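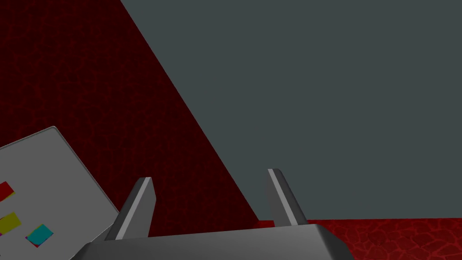

Gray paint has eaten my winter. I started on the back bedroom in November, thinking I'd be done by the weekend, and I've now got a shelf of sample pots that all looked like the same color in the store and look like complete strangers on the wall. Light does that. Look at the left prong up top, bright light gray down its left edge and a good deal darker on the face to the right. Your walls will do the very same thing! The window wall in our bedroom looks like wet slate by lunchtime, and the one across from it goes nearly white, and both of them came out of one can.

A few of you wrote in after the last issue asking how I pick, so I'll tell you what I do now, after plenty of mistakes. I don't paint little squares on the wall anymore. You end up with a patchwork, and every patch makes its neighbor look wrong (my hallway had a perfectly nice gray that I swore was purple for a week, all down to the yellowish one next to it). I paint big sheets of poster board instead, two coats, with a white border left around the outside so the old wall color doesn't get in the way. Then I move them around the house with painter's tape.

Morning, noon, and after supper with the lamps on. That last one catches people out. I had a gray I loved all day long, and the minute I switched on the bedside lamp it went the color of putty. A new bulb fixed it, so if you're fond of a color and it only lets you down at night, try the bulb before you give up on the paint.
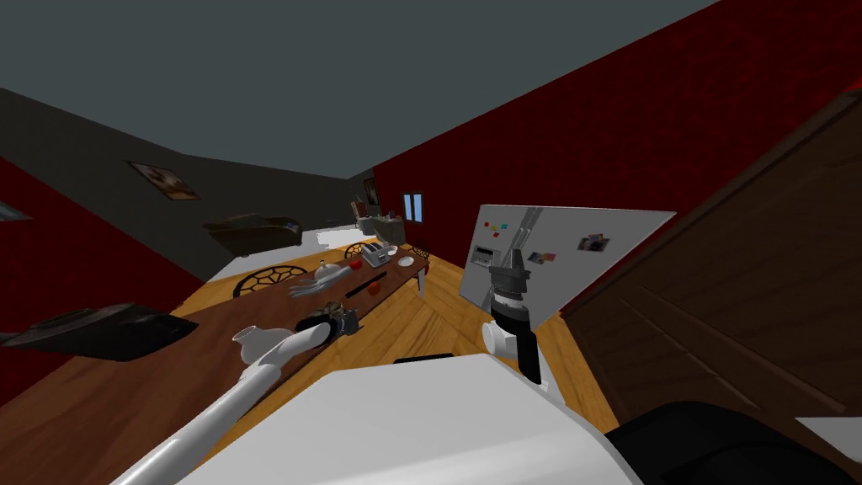 The other thing I've come around to is bringing one strong color in with the gray. I was scared of red for years. We had a red front door when we lived on Pilkington Street and I thought it was too loud, and then we moved and I missed it! Red and gray get along well, though you do have to be patient with red. It covers badly. My first try was over plain white and I was on coat four before the streaks went away. The fellow at the counter at Brarnik Paint told me to have the primer tinted gray next time, and I was sure he was pulling my leg, but the next wall took two coats and looked better than the first one ever did.

Let red dry properly between coats, too. The can said 30 minutes to touch and I touched it at 30 minutes, and there's a thumbprint by the light switch to this day.

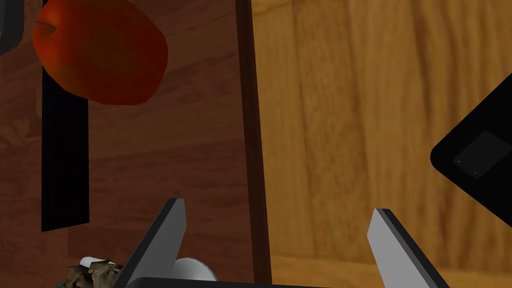 As for finish, I go flat on ceilings and eggshell nearly everywhere else. Gloss I keep for doors and trim. It shows every dent and every bit of dried drip you were too lazy to sand, so put the radio on and sand it. I use 100 grit first and then something finer, and wipe it all down with a barely damp rag. Leave the rag to dry flat outside when you're done.

Now, swaps. I have most of a can of a mid gray that I'm never going to use, plus a heap of sample pots, and I know I'm not the only one. The Javwood paint swap is on 7th March in the hall behind the library, doors open at ten. Bring anything with a lid that closes and write the room it was meant for on the top. Rollers and trays are welcome if they're clean – please, clean! Last time I took home a tray with somebody's entire bathroom dried into it.

More on trim next issue, and I still owe you the story of the stairs.

More from the Javwood Home Letter
Wallpaper paste and what it did to my good scissors
Storing half-used cans over the winter
The porch floor, one year on
Reader mail: 500 ways to get paint out of a sweater

Contact: Javwood Home Letter, P.O. Box 3886, Javwood | Copyright Vollitance Press | Back to top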